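About Istero

Istero supplies replacement parts and small fittings for kitchen preparation equipment. The company was set up by Reto Hofstetter, who had previously maintained vegetable cutters for a catering contractor, and it still trades from the same two units at Tunley. Stock is held on site. The current catalogue runs to 675 lines, of which 242 are discs and plates.

Orders come mainly from school kitchens, bakeries and repair workshops. Private customers are served on the same terms — there is no minimum order.
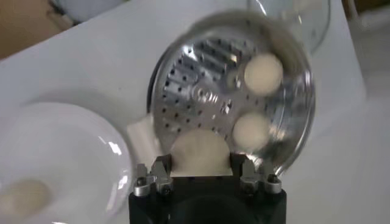

Discs are identified by bore, outside diameter and cutting pattern, in that order. Many older machines carry no legible model plate, so a part is matched by measurement in most cases. Pattern is the point on which enquiries most often go wrong. A stainless steel disc may combine two kinds of opening, as with small round holes in rows over much of the face and a patch of raised, slotted blades near the centre, and both should be mentioned when ordering. The rim should be noted too, as a raised rim affects clearance under the lid.

Customers who are unsure may post the worn part to us. It is measured, entered in the register and returned with a written note of the nearest match. Register entry 2119 was made on Thursday, July 21, 2022. Entries are kept indefinitely and can be quoted on repeat orders.

Drive shafts, hubs and lid seals are bought in from Mensah. Storage racks are made by Skivport to our drawings and are sold in two widths. Neither range is sold with fixing screws, which are listed separately.

The trade counter is closed for stocktaking in the first week of October. Postal orders received in that week are sent out when it reopens.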